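Hedville Community Hall, walk-through checklist, May
Done by me (Henrique Fonseca), with Titilayo Ekpo holding the other end of the tape measure

Front entry and ramp
Handrail: OK. Solid as anything, I leaned my full weight on it.
Ramp grip strips: FIX. The second one up is lifting at the corner and I caught my boot on it, twice! Titilayo reckons contact glue will do, I'd rather screw it down.
Door closer: OK, though it still slams if the back door's open.

Main hall
Exit signs: OK, all lit.
Exit path clear: FIX. Someone has stacked chairs in front of the side door again. We shifted them, but please, folks, the chairs live on the Trellden Street side.
Power boards: OK. Tags are in date, and the dodgy one from last winter has gone in the bin.
Curtains: OK, hems are well clear of the heaters now.
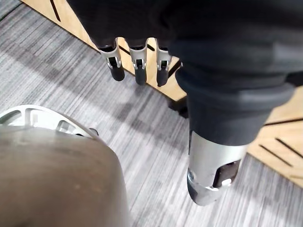
Slotted silver fingers with black tips, pointing down.

Kitchen
Fire blanket: OK, on its hook.
Extinguisher: OK, gauge in the green. It's mounted a bit high for my liking (Titilayo could reach it, I had to stretch), so I'd love to see it come down a touch before the next supper night.
Urn: FIX. The tap drips onto the bench and from there onto the lino, and that's a slip waiting to happen. I've put a tea towel under it for now.
Hot water at the sink: OK. Comes through quickly, so mind the kids.
First aid kit: FIX. Burn gel's out of date and we're down to the tiny plasters. 16 on the list, 23 would be more like it the way the craft group goes through them.

Storeroom
Shelving fixed to wall: OK.
Walkway: 600 mm clear, measured at the narrowest bit. Passes, but only because we moved the trestles!
Ladder: OK, feet are good, no cracks.
Light switch: FIX. Cover plate is loose. Don't fiddle with it, I'll ring the sparky.

Outside
Path lights: one out, nearest the bins.
Gutters: didn't get to these, it had started bucketing down. I'll go back with the ladder when it's dry.

Keys are back in the lockbox and the grip strip is first on my list.
Henrique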